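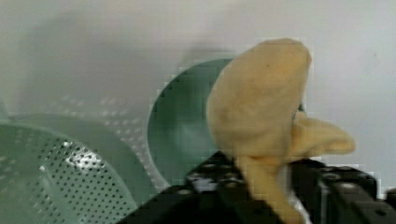
In Defense of the Play Kitchen
An opinion from the Girnier Center for Early Learning, 29th June

The play kitchen is again under review. Of the 13 rooms for which this Center is responsible, 3 gave up their pretend food last August, and the proposal now before us would remove it from the remainder. The arguments are familiar. The pieces are scattered by mid-morning. They are tiresome to clean. They occupy shelf space that might be given to letters and numbers. It is the position of this essay that the proposal is mistaken, and that the rooms which gave up their kitchens should have them back.

The strongest objection deserves to be taken first. Play food, its critics say, teaches a child one story about each object. A strawberry is a strawberry and can only be served, while a block may become a loaf, a telephone or a boat. There is some justice in this. A room equipped entirely with finished objects would be a poor room. Yet anyone who has spent a morning beside a play table knows how loosely children hold to the labels adults supply. A colander is worn as a hat before it drains anything. The soft yellow thing beside the colander, whose original identity has been forgotten by the entire staff, has served in our rooms as a chicken, a potato and a sick baby.

There is also the matter of words. The report prepared for us by Odetov, an outside adviser, observed 137 periods of free play and found that children talked longer at the kitchen than at any other station. We do not wish to lean on a single report. Still, its finding agrees with what teachers have told us for years. To set a table for another person one must ask what that person wants, hear the answer, and say that the fries are all gone.
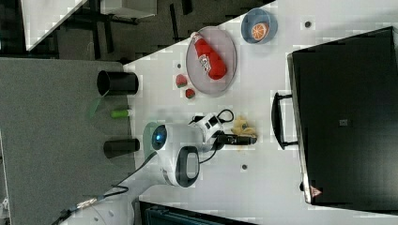

A good set need not be large or matched. Our own view is that a few fruits, something fried, a bottle or two, some cups and a plate will carry a group of 6 children through a long morning. The orange slice may go in the bowl and the bottle may lie across the plate, and no adult need correct the arrangement. Cups on their sides are not evidence of disorder. Too many rooms are tidied in the middle of a meal, and the children return to find that their restaurant has closed.

We would make one concession to the critics. The catalogs have encouraged excess. The Trollonen set, bought for several of our rooms, came with more pieces than a small table could hold, and much of it was never chosen by anyone. Half of such a set can be put away and exchanged for the other half later in the year - a practice the Chmielewska Street rooms adopted on their own and have kept. Cleaning becomes lighter, and old pieces come back as new ones.

As for shelf space, letters and numbers are already in the kitchen. Children write menus, or marks they insist are menus. They charge absurd prices. They divide one orange slice among several customers and argue over the result - which is as much arithmetic as we should ask of them before lunch.

The Center therefore recommends that the proposal be declined, that each room retain a modest kitchen, and that the funds set aside for replacement shelving be spent on bowls.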